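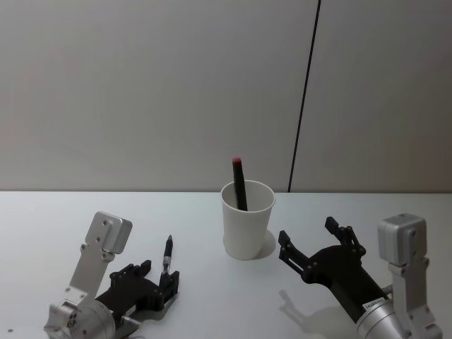 4.2 Cups as pen holders

Of all the makeshift holders we met during the desk survey, the one we grew fondest of was the ordinary drinking cup, and we hope the reader will forgive us for spending rather longer on it than on the desk tidies that people had gone to a shop and paid for. We recorded 591 desks in all, and on 73 of them the main pen holder was a disposable cup of one kind or another. Most of these held a whole crowd of things (pens, rulers, a teaspoon, the odd thermometer), but the plainest arrangement is a single writing tool in a single cup, and it is the best one for seeing how the two get along. In Figure 1 the cup is unprinted white paper, wider at the rim than at the base, and the black marker inside it leans a little to one side, with its red cap well clear of the rim. We shall call this the "lean", and it turned up in nearly every cup that was less than half full. A tapered cup gives a pen a narrow floor to stand on and a wide mouth to tip into, and so a lone pen very seldom stands up straight.

Whether the lean matters to the person at the desk is another question. We had supposed, going in, that people would find it untidy, and Trygve Westerberg even drafted an interview question on the subject which we later had to throw away, as it only puzzled everyone. What people cared about was which end was up. Cap-up was the habit at most of the desks we visited, and those who kept to it spoke of it with real feeling. The colour of the cap was how they found the pen they wanted without picking up three others first. The small group who stored their markers cap-down told us they did so for the sake of the ink, and were quite aware that they paid for it in rummaging.

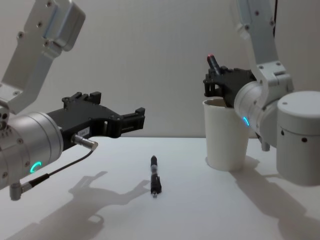 According to Gisela Engelhardt, the whole matter of caps is secondary to the matter of weight. She told us that in her office at Sullier the paper cups were always going over, and that she had taken to dropping a handful of dried beans into the bottom of hers before putting in a single pen. Till Rathjen disagreed, and said that a paper cup with one pen in it is perfectly steady so long as one lifts the pen straight up and doesn't drag it sideways against the rim. We have sympathy for both of them. Among the cups in our survey the commonest size was 200 ml, and a cup of that size weighs so little that a long marker can be a fair part of the load, with much of its length sitting above the rim.
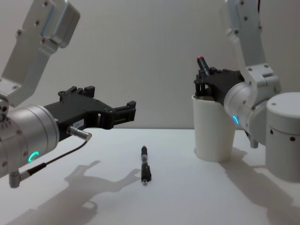 Returning a pen turned out to be a different business from taking one, and here our notes are much fuller than we had planned. People at their desks hardly looked when they took a pen out, but they did tend to glance over when putting it back, if only for a moment, to find the mouth of the cup. Very few came in from straight above. A slant like that of the dark pen in Figure 3, apparently partly lowered into the cup with its red end pointing up and off to one side, was the posture we noted most often, and Wumpini Antwi's sketches from the Rieger visit show it again and again. It uses the width of the rim kindly. It also seems to us to be one source of the lean, though we did not follow single pens for long enough to be sure of that, and a cup crowded with other things will of course hold a newcomer at whatever angle is left over.

The heavier ceramic mugs, which are taken up in the next section, behaved quite differently.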